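Trekonby Forum > Learning from Demonstration > Collecting examples
Thread: Throw out the fast ones, or keep them?

rudine_bench
18/05/2020
Hello everyone, and sorry in advance for the length, I do tend to go on. We're gathering towel demonstrations for a small policy, all with a hand-held gripper, and we've reached 700 episodes. Going through them last night with a big mug of tea, I noticed how many have a smeared gripper in them. Whoever is holding it moves in quickly, the tag on the side turns to mush for a moment, and then I sit there wondering whether our pose tracking is any good at that point. 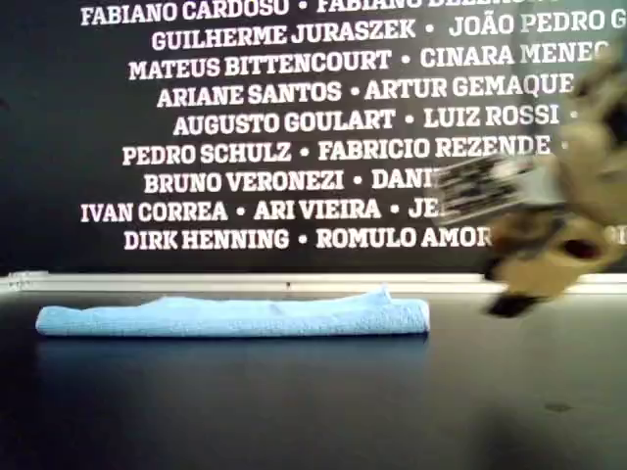

My first thought was to drop every episode where the tag is unreadable for more than 3 images in a row. That would cost us a lot of work, though, and the people who did the collecting were so patient with me (Indira Rodrigues especially, who must be dreaming about blue microfiber by now!). Has anybody been through this and come out happy?

smadi_pete
Welcome! Please don't delete anything yet. We went through the same worry with our napkin set in February and very nearly tossed a third of it. What saved us was marking the bad stretches and letting the tracker fill in across them, then checking a batch of 100 by eye. Most were fine. A few jumped sideways in a way you couldn't miss once you plotted them, and those we dropped.

Zusilley
I'm going to disagree with Pete, fondly, as usual. Filling in works when the hand moves in a nice smooth line, and people don't move like that when they reach for cloth. They dart in, hesitate, change their mind about which edge to grab. If the gap falls on the hesitation you've taught your policy a motion that never took place. I'd shorten the exposure, add a lamp, and record again at a calmer pace.

smadi_pete
Fair point about the hesitation, but "calmer pace" has its own trouble. Our slow demonstrations gave us a policy so slow you could eat lunch while it picked up a napkin. I'd still want the quick ones in there.

indira_r
Patient one checking in, hi all! I can add a little from the collecting side. The blur is mostly in the approach, when I'm swinging over toward the towel, and I slow down quite naturally once the fingertips are near the cloth. One more thing to watch is the shiny black table, where the towel shows up a second time as a bluish glow. I'd love a matte mat before we do any more.

rudine_bench
You are all so kind. Plan for now: keep everything, mark the blurred stretches, plot the tracks and look hard at the ones near the grasp. And yes, Indira, I'll order the mat. Zusilley, what exposure are you using with your lamp?

Zusilley
I'll look it up when I'm back at the bench and post it under this.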